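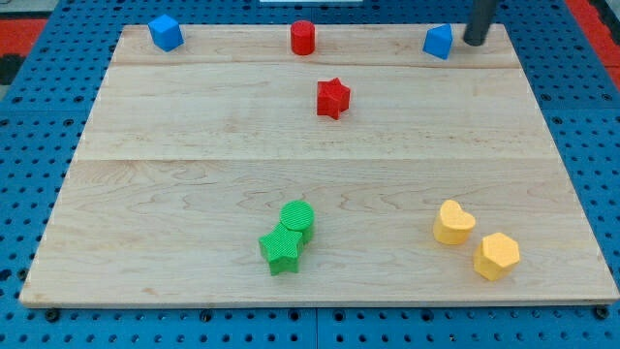
Figure 4. Colored shape blocks on the wooden board used in the layout task.

3.2 Materials

The layout task used eight plastic shape blocks and a rectangular wooden board. Blocks were chosen over printed tokens for two reasons. A solid block can be turned and slid with one hand, and its outline can be judged from a seated position without the participant leaning over the board. Solid blocks also make contact between neighbors unambiguous, a property that the adjacency score in Section 3.4 depends on.

Color and shape were crossed only in part. The same color appears on more than one shape: in Figure 4 the cube and the prism at the two ends of the far row are both blue, while the cylinder and the star are both red. A participant who sorts by color therefore has to place unlike outlines together. Our earlier set, Homilel, gave each shape its own color, and the two sorting strategies could not be told apart in the final layouts. The change was made before any of the data reported here were collected.

The board is pale wood with visible grain and was left unmarked. We considered printing a grid on it. In pilot work with the Homilel set, a grid led participants to center each block in a cell, and free spacing between blocks almost disappeared. The seams between the strips of the board remain visible and could in principle serve as guide lines. We tested for this by comparing block positions with the seam positions and found no clustering (Section 4.3). The board was laid on blue pegboard, which gives a clear color contrast along its edges and simplifies locating the corners when positions are coded.

3.3 Layout coding

Each layout was coded from a still view of the board. Coders recorded the color and shape class of every block, its position relative to the board edges, and whether it touched another block. Orientation was recorded for all shapes except the cylinder when upright, for which it is undefined. For the star, orientation was taken from the point nearest the far edge. In Figure 4 one point is directed toward that edge, and the star was coded as aligned.

Blocks were coded as a row when they lay along a common edge with visible gaps between them. The three blocks at the far edge in Figure 4 meet this rule, although their spacing is loose. Blocks in contact were coded as a group regardless of color. The two green blocks left of center form a group of this kind, and in this case the group is also uniform in color.

The full corpus, Mamovum, contains 2,000 coded layouts. Disagreements between coders were mostly confined to near contact, where a narrow gap is hard to separate from touching edges. In 19 layouts the disagreement could not be settled from the view available, and these were left out of the adjacency analysis but kept for the color and row measures. The coding sheet follows the Udosberg format, with one added column for orientation.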